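28/12/2022

Workshop open 10 till 3, heating on from 9. Delyth and me in all day, Ieuan after dinner.

Loom repair for Branwen Rowlands. The cloth beam on the Climden still slips under tension. Took the ratchet off again and cleaned it. Two of the teeth are rounded over and the pawl is riding up on them. Filed the pawl to a sharper edge and put it back with the old spring. Held for an hour at the tension Branwen uses for rugs, then let go with a bang at the first hard beat. So the filing is no good as a fix. Needs a new ratchet wheel. Ieuan says Falen may still have the pattern for it but they are shut until January. Left a message anyway.

Measured the warp beam while it was out. It is 3 mm out of round at the left-hand end and fine everywhere else. That would explain the slack selvedge she has been complaining of since the autumn. Delyth wants to turn it down. I would sooner pack it with card for now and see how the next warp goes on. Agreed to ask Branwen, it's her loom.

Heddles: 246 good ones back on the shafts. The rusty ones are in the tobacco tin, don't reuse them, they cut the yarn. Reed cleaned with a wire brush and wiped over with a dry rag. No oil on it, last time it marked a whole length of white cotton.

Treadle cords all replaced with the braided stuff. The old ones had stretched by different amounts, the worst by 38 mm, and shed number 4 was hardly opening. Tied with snitch knots so they can be adjusted without a knife. Shed is now even across all four shafts - checked with the long rule.

Eirlys Meredith rang about the spinning wheel. Told her the flyer is glued and clamped and wants leaving until Friday. She is not in a hurry. Price as quoted.

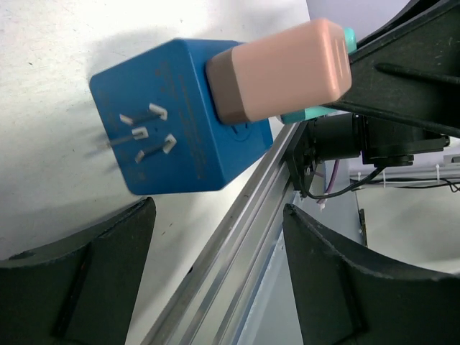 Sample warp for testing went on at two o'clock, Lodon wool, the grey, 7 ends to the inch. Wound on with brown paper between the layers. Wove a hand's width of plain weave before the ratchet went. Left selvedge slack as expected, right one good. Have left it on the loom, please don't cut it off, I want to see it again with the card packing in.

To do:
New pawl spring whatever happens with the wheel
Ring Branwen re beam
Shuttle race needs sanding, right-hand end catches
Emlyn to bring back the small bench vice

E.G.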